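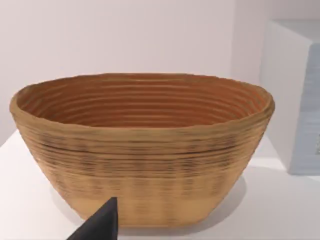
Why does the stock sync stop after the first 525 rows?
Rilex support say it's a timeout at our end. I'm not convinced, as the same file goes through whole when I load it by hand.

Ticket reopened, April. Shop system: Okafor. Sync add-on: Rilex. Priority was dropped to low without anyone asking me.

09:40 - Cleared the cache as told. No change. Was then told to clear it again.

11:15 - Timeout raised from 14 seconds to 70. Still stops at the same row, which is a funny sort of timeout.

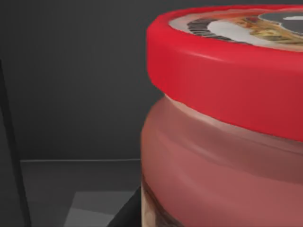 Row 526 is the first one with a variant colour, and that is where I'd look if it were my software. The import expects a plain product name and gets a name, a slash and a colour. Take a glass jar with a red screw-on lid: in our list that's "Jar, large / red lid", and I suspect the slash is being read as a folder. Rilex say slashes are supported. Their own help page says otherwise - or it did this morning.

14:05 - Swapped the slash for a hyphen on 2 rows. Both imported. Sent the log, got the cache advice back.

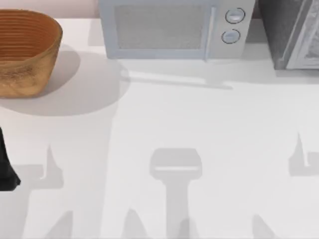
Ewan Bolger
Stock systems, Erkeo

Leaving this open. The hyphen is a workaround and I don't accept it as a fix, whatever the status box says. Fluter reads the same names for our labels, so every change has to be made twice. Please pass to someone who can read the parser code.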